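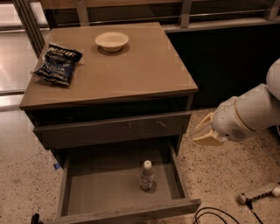
Wanted: people who don't believe in tidy bedside tables

2 min read

Every spring we get sent a stack of bedroom advice, and every spring it says the same thing. Clear the top of your bedside cabinet, put everything in the drawer, sleep better. We have our doubts. We would like to find some people who share them, or who are at least willing to have their minds changed in either direction.

Clomero is looking for 27 households in and near Dindham to take part in a small home study called Drerkico. It starts in April and runs for 31 nights. You will be asked to keep your ordinary bedside things in the drawer for part of that time and on top for the rest, and to tell us what you thought of it.

What we want to know

Whether anyone really keeps it up. Most storage advice seems to be written for people who own a lamp and one slim book. The rest of us have a bottle of water, a half-eaten bag of crisps and a bowl that ought to have gone back to the kitchen. A bottle has to stand up in a drawer, which rules out a lot of drawers. A bowl takes up the space of three other things. And a drawer you have to open in the dark, half asleep, may be worse than a bit of clutter. Or it may not. We don't know, and we are wary of anyone who says they do.

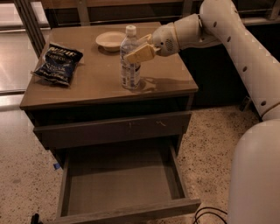
Crisps, bowl and water on the top.

Who can apply

You should be 18 or over and have a bedside cabinet with at least one working drawer. It doesn't have to be a nice one. Scuffs, sticky runners and missing handles are all welcome, and we would prefer not to hear from people who have just bought new furniture for the purpose. Couples can apply, but each needs their own cabinet. If you share one between you, pick who is taking part before you write.

You should also be someone who eats or drinks in the bedroom now and then. If you never do, this study will be very dull for you.

What you will do

Fill in a short sheet each morning. Were things where you left them? Did you put anything on the floor instead? Did you get up for water? There are 8 questions and most are yes or no. We will also make 2 home visits, one at the start and one at the end, to measure the cabinet and the drawer. Please don't tidy up beforehand. We will be able to tell — people always leave the duvet too straight.

What you get

Travel is not needed, so there are no expenses. Each household that finishes gets a £31 voucher for Ifans, the homeware shop on the high street. Ifans has no say in the questions or the results, and you are free to spend the voucher on something other than storage boxes.

We can't promise better sleep, or a nicer bedroom. If an advert does promise you that, we would read it twice.

How to apply

Write to Clomero, marked Drerkico, or leave a note at the Ifans till. Tell us what is on your bedside cabinet at this moment and what is in the drawer. A plain list will do. Leave in the embarrassing bits if you can bear to.

Applications close on April 1, 2024. We will reply to everyone, including those we can't take.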